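Jambridge lab notebook, May 2024
Topic: phase labels and pose drift on the coaster task, handheld gripper recordings

Starting point for this entry is the claim in the Stunden release notes that the new segmenter "handles pick and place phases without tuning." I don't believe it, and I'd like to have numbers before we throw out our own labels.

The task is small on purpose. Red coaster on the round table, bottle goes onto the coaster, gripper opens and backs off. Wide lens on the gripper, pose from visual-inertial tracking, finger width from the markers. 196 episodes in the set. I kept the clutter along the wall because the tracker needs something to hold on to over there, the wall itself gives it nothing.

1. Approach, coaster free
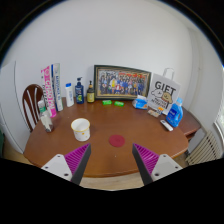
The segmenter decides an approach has begun when wrist speed drops under a threshold and the fingers are wider than some learned value. Fine on paper. In practice people slow down for all kinds of reasons, and it marks a second approach whenever the operator hesitates. I got 21 episodes with two approaches back to back and no grasp between them. Prisirex (our old rule-based script, the one everyone wants to retire) gets these right, mostly because it ignores speed and waits for the width to change.

Tried raising the minimum phase length. Double approaches went away, and so did some real short ones. Put it back to default.

Note for whoever touches the config next: the width value is in meters in Stunden and millimeters in Prisirex. I lost most of a morning to that. The converter does not warn you, it clips.

2. Holding

Width is the wrong signal once something is between the fingers. The pads give, so the reading creeps while the grip stays put, and the segmenter reads creep as the start of a release. A clear bottle makes it worse for anything that leans on pixels. You get the table through the plastic, bent, and the feature tracker happily locks on to background that slides around inside the bottle outline. 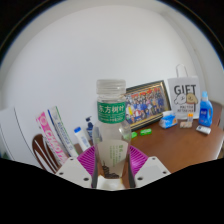

I masked a fixed region between the fingers before feature extraction and reran. Drift over a full episode looked better on the plots. I'm not ready to call it fixed. The mask also removes good table features during approach, when the gap is open and we could use them. A mask that depends on width would be the obvious next thing, except width is the signal I just finished complaining about.

Also checked whether the picture frame and the gift bag at the back were carrying the whole map. Pretty much, yes. Dropped the features from that part of the wall in replay and tracking failed early in every episode I tried. So when somebody says the pose estimate is "robust on the table task," what they have shown is that it's robust with a busy photo propped behind it. I'd like to see the same run against the bare wall before that sentence goes in a report.

3. Release and back off

Release is where the labels matter most, since the policy learns when to open from them. Rule I used by hand: bottle supported, fingers clear on both sides, wrist moving away. Stunden labels release at first opening, which is early. Loureiro's planner then treats the early label as permission to retreat. In replay it plans straight up through the fingers' closing path and reports success. It reports success for nearly everything, by the way. The check only looks at final gripper pose and never at the object.

Agreement with my hand labels, frame by frame, release phase only, came to about 92 percent. Sounds good until you look at where the misses sit. They are nearly all at the boundary, the one place we care about.

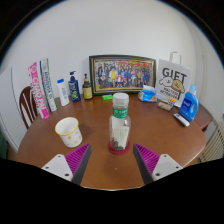
4. To do

Rerun with the segmenter's smoothing window at 2 frames. I expect chatter, but I want to see how much of the early release is just the filter.
Add an object check to the planner's success test. Even a crude one.
Record a batch with the back row cleared off and don't tune anything first.
Fix the units in the converter or at least make it fail loudly.
Keep Prisirex installed until August. Please don't delete the branch.

Open question, no answer yet: whether any of this label noise changes the trained policy. Could be the network shrugs it off. I haven't seen anyone test that, here or in the release notes.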